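Home Issues Authors Search Previous article Next article

4. Surface texture and perceived room size
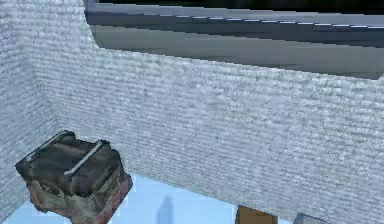
Macaraeg objected at the planning stage that texture and lightness could not be separated in a rented apartment, where every rough wall is also a shaded wall, and that any effect on size judgments would belong to the shading. We took the objection seriously, and the design of the second survey follows from it.

Figure 4. Pale, horizontally streaked wall finish meeting at an inside corner (computer rendering).

The first survey, carried out in the Samonte district, asked tenants to estimate the length of the longest wall in their main room without measuring it. Estimates were then compared with the floor plans held by the letting office. Tenants in rooms with smooth painted walls gave estimates close to the plan. Tenants in rooms with coarse plaster gave lower figures, and the gap was widest in rooms with a single window. The Samonte buildings differ in age, however, and the older ones have both the roughest plaster and the smallest windows. The result could not be read as an effect of finish alone.

The second survey moved to Hergate, where one housing block was refitted in stages by the same contractor. Floor plans repeat from story to story, window openings are identical, and the paint was mixed to one pale gray throughout. Only the finish changes: smooth skim coat on the lower floors, coarse plaster with a horizontal drag on the upper floors. We collected 3,663 estimates from 700 households. Each household was asked to judge several distances, including ceiling height, the run of the longest wall, and the distance from the door to the opposite corner.

Wall-run estimates differed by finish in the direction seen at Samonte, but the difference was smaller. Ceiling height showed the reverse pattern. Residents with dragged plaster judged their ceilings lower than residents with skim coat did, and this held on bright and overcast days alike. Estrella's earlier work on the Orkby corridors found a similar split between horizontal and vertical judgments, and he attributed it to the direction of the tool marks. Our data are consistent with that account but do not test it, as the block has no walls dragged vertically.

Two limits should be noted. First, floor level and finish are linked in the Hergate block, and upper floors receive more daylight. We repeated the analysis using only the 42 households on the two stories where the finishes meet; the ceiling effect remained, while the wall-run effect did not. Second, residents had lived with their walls for different lengths of time. Of the households on those two stories, 22 had moved in after the refit and had never seen the earlier finish. Their ceiling estimates were slightly lower than those of longer-term residents — a difference too small to interpret with a group of this size.

The Brulico scale of surface roughness was used for all ratings. It was drawn up for exterior render, and its middle steps are too wide for indoor work. Raters agreed well on smooth walls and poorly on lightly dragged ones. A finer scale is described in Section 5, together with the lighting measurements taken in the stairwells.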